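Giving a Woven Basket a Proper Clean

I have a soft spot for baskets. Bread baskets, fruit baskets, the big floppy one that holds the picnic rug, I love them all! What I don't love is the grey fluff that settles into the weave, and for years I just gave mine a shake over the sink and called it done. Then my neighbour Trinh Lục showed me how she does hers, and I've been a convert ever since. It takes a bit of patience and hardly any gear.

What you'll need

A soft, dry paintbrush (an old one is fine if the bristles are clean)
A stiffer brush, such as a retired toothbrush
A vacuum with the little round brush head
Two cloths, one for washing and one for drying
A bowl of lukewarm water with a few drops of dish soap
A wooden skewer

Before you start

Work out what your basket is made of. Natural willow or cane doesn't like a soaking, so keep the cloth barely damp. Synthetic weave copes with far more water. If you're not sure, treat it as natural and you can't go wrong.

Clear yourself a good stretch of table, ideally a light-coloured one, so that you can see what's dropping out as you go (strangely satisfying). Give the basket a turn every so often and look at it from a few angles, and get your eye right down into the corners.

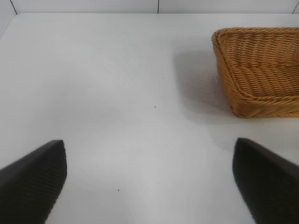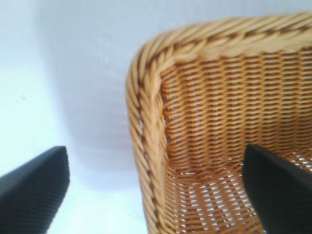
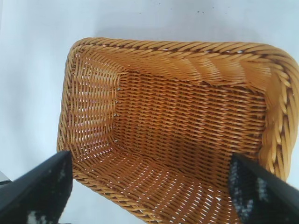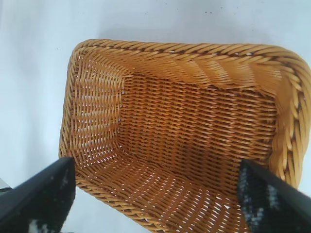 Step 1: Get the dry stuff out

Tip the basket upside down and tap the base with your palm. Crumbs, onion skin, the odd rubber band, out it all comes. Then vacuum the inside on low, going along the rows first and across them second. Finish with the paintbrush, flicking from the top edge towards the floor of the basket so you aren't pushing dust back up.

Step 2: Do the rim

A braided rim is my favourite part of any basket and also the grubbiest, as it's where all the hands go. Follow the slant of the twist with the toothbrush, one groove at a time. If something is really wedged in there, ease it out with the blunt end of the skewer. Don't lever! A strand that pops out of a braid is a pain to tuck back in.

Step 3: Wash

Wring the cloth out hard and wipe the walls in the direction of the weave. Run a fingertip lightly over any staples or pins before you go near them with a cloth, as they snag like anything, and dab around them. For sticky patches, leave the damp cloth sitting on the spot for a minute and then use the toothbrush. Change the water when it goes murky.

I tried a citrus spray once and it left a film that smelled like a swimming pool change room. Dish soap is plenty.

Step 4: Rinse and dry

Go over it again with plain water on a clean cloth, then pat dry. Stand the basket on its side somewhere airy and shady until the base feels dry from both sides. In August mine gets a spot by the window overnight, and in warmer weather it's ready by lunch. Keep it away from heaters, which make natural cane brittle and can warp the synthetic kind.

Fixing a wobble

If the base rocks once it's dry, dampen it slightly, set it flat and put a heavy cookbook inside overnight. This works a treat on willow and only sometimes on plastic weave.

Keeping it nice

A quick brush once a week saves you most of the work above. For fruit or bread, line the basket with a tea towel and throw that in the wash instead. Mine has a blue stripe and has been through the machine more times than any shirt I own.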